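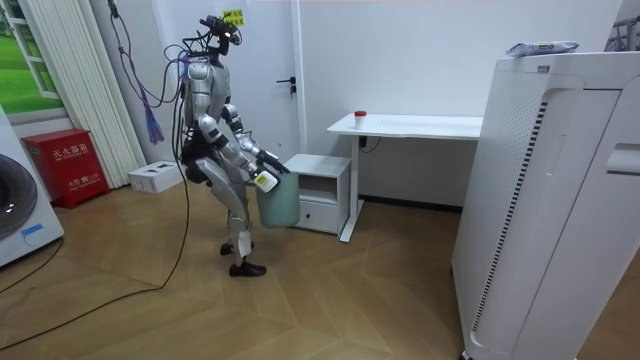
Closed on the rim of the bucket, with the overhead tether up.

I've had the Grurwood hands bolted onto our humanoid since September, and people keep asking me if they're worth the money, so I finally sat down to write this up (December 7, 2019, for anyone checking firmware versions later).

Short answer: yes, mostly! I came from the Flistico two-jaw grippers, which are tough as nails but hopeless on anything round or thin. A bucket rim was my nightmare with those. With the Grurwoods I set a light close, let the fingers settle, and off we go. Selamawit Zeleke did the wrist adapters for me in an afternoon, and the longest part was finding the right screws.

The controller is the weak spot. You get 183 preset grasps and I use maybe five of them – the menu is a mess, and it forgets your favorites every time you update. Rory MacBrayne swears by the Rultside controller instead, and after borrowing his for two evenings I can see why.
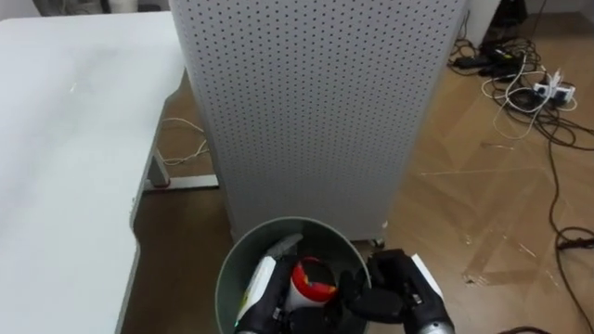 Reaching into things

Getting both hands down inside a round wastebasket is my favorite test, and a mean one. The fingers are slim enough to slip in next to a package or a container, but watch your wrist angles, the housing is wider than you'd think. I ended up bringing the right hand in over the rim and keeping the left one lower.

Price was $3,161 for the pair, adapters extra. I'd buy them again, but I'd skip the bundled controller.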